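steamer-bench-costs

Budget sheets and purchase planning for the dough handling bench, kitchen task set

Maintained by: Natália Čierny
Last revised: August 30, 2026
Status: in use for the second bench order

What is in this repository

The files here record what we bought for the first dough handling bench, what we should have bought, and what we plan to order for the second. The task on both benches is the same: an arm picks up a dough ball from a tray, moves it to a bamboo steamer basket, and puts the lid on. Prices are in euros without VAT. Delivery is kept in its own column because two of our suppliers changed their delivery terms between the quote and the invoice.

The sheets were made for our own use and tidied up afterwards. If you are planning something similar you can copy them and replace the numbers. Please don't treat our prices as current.

Files

budget_first.csv
Every purchase for bench one, one row per invoice line.

budget_second.csv
Planned purchases for bench two. Rows marked "hold" are waiting for a quote.

spares.csv
Parts we keep on the shelf, with reorder level and supplier.

consumables.csv
Steamers, trays, dough, flour, wipes, gloves, cable ties.

quotes/
Scanned quotes, named by supplier. Personal phone numbers have been blacked out.

notes.txt
Loose notes. Not always kept up to date.

Columns in the budget files

item: short name, the same across all files
group: arm, gripper, camera, cabling, bench, consumable, labour
supplier: as written on the invoice
qty: whole number
unit_price: euros, no VAT
delivery: euros, no VAT, split across the lines of an invoice by value
lead_days: working days from order to arrival
status: paid, ordered, quoted, hold, dropped
comment: free text

Empty cells mean we don't know. A zero means it was free.

There are 203 rows in budget_first.csv. That is more than it sounds, as screws, brackets and connectors each have their own row. If you only want the large items, filter on unit_price above 100.

Suppliers

Ferkik supplied the bench frame and tabletop. They cut to size and the surface has been easy to clean. The lead time was twice what we were told.

Jostex supplied cables, connectors and strain reliefs. Cheap, quick, and the minimum order is low enough that we didn't have to bundle things together.

Sarıgül supplied steamers, lids and trays. This is a catering wholesaler and they want whole cartons. Ask them to confirm the diameter in writing. Our first carton was the wrong size and we paid for the return.

Drikeo supplied brackets and machined parts from our drawings. Good work, but every change to a drawing means a new quote, so send the whole set in one go.

How the budget is split

The arm is the largest single item and there is not much to say about it. You get a quote, you argue a little, you pay. Most of our planning mistakes were in the smaller groups.

Cabling. We put down 900 for the first bench and went over it. Some of that was buying the wrong lengths and then buying again. On bench two the cabling has its own line for sleeving and clips, and we will measure the runs with the arm at full reach before ordering.

Camera mounts. The first set was ordered before we had settled where the wrist camera would sit. Two of the three designs were never used. For bench two there is one design, and the order waits until it has been tried with a printed part.

Consumables. Easy to forget and they never stop. Dough dries out, and a dry ball does not handle like a fresh one, so it has to be replaced during the day. Bamboo picks up marks and goes out of shape if it is washed too often. Allow for regular replacement of baskets and lids from the start.

Labour. We leave salaries out of these files, but setup hours are logged under the labour group with a price of zero. Filter on that group if you want to estimate your own.

Contingency. We held back 2000 on the first bench and spent all of it, mainly on a replacement wrist bracket, the return to Sarıgül and the second cable order. The same sum is set aside for bench two. I asked for more.

Planning bench two

1. Fix the task list first. Each new object added after the order has meant another small purchase, and the small purchases are where the time goes.

2. Get the bench from Ferkik ordered early. Nothing else can be mounted until it is there. The order went out in May and the frame is still marked "ordered".

3. Agree the steamer size with Sarıgül and buy a single carton. Check basket, lid and tray on the bench before buying more.

4. Lay out the work area at full size with the real objects in place. On the bench the gripper works over a white tray of dough balls with the open basket just behind, and the lid lies flat to one side. The cable from the camera module on the wrist loops over the front of the basket and back across the tray, and that slack is what the clips and sleeving in the cabling line are meant to pay for. 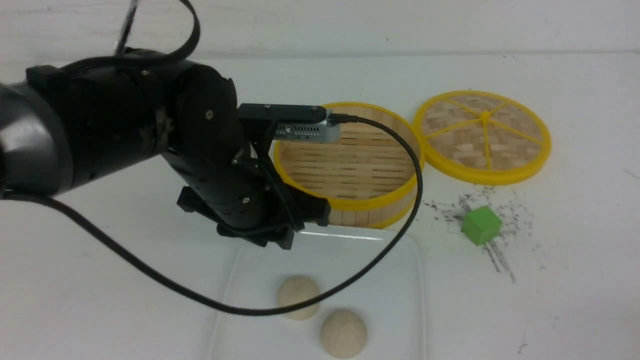

5. Measure the cable runs. Do it with the arm stretched out, folded in, and turned both ways. Write the longest figure in the comment column, then order from Jostex.

6. Send all bracket drawings to Drikeo together, after the printed trial part has been checked.

7. Order spares with the main order. Gripper fingers and camera cables are the two things worth having in a drawer. Delivery on a single finger cost us more than the finger.

8. Leave the contingency alone until the arm has run a full week.

Known problems with the data

Delivery costs for the first Jostex invoices were not split and sit on a single row.

Some lead_days values were worked out afterwards from emails. They are marked "est" in the comment column.

The item names for trays changed halfway through. "tray_white" and "tray_shallow" are the same product.

One Drikeo quote is missing from quotes/. The amount in the sheet is from the invoice.

Changing the files

Add rows at the bottom and leave old ones in place. If a purchase is dropped, change its status to "dropped" and say why in the comment. Use a full stop for decimals. Please don't save from a spreadsheet program without checking that Sarıgül and Čierny still have the right letters afterwards, as this has gone wrong more than once.

Questions and corrections go to Natália Čierny through the issue tracker.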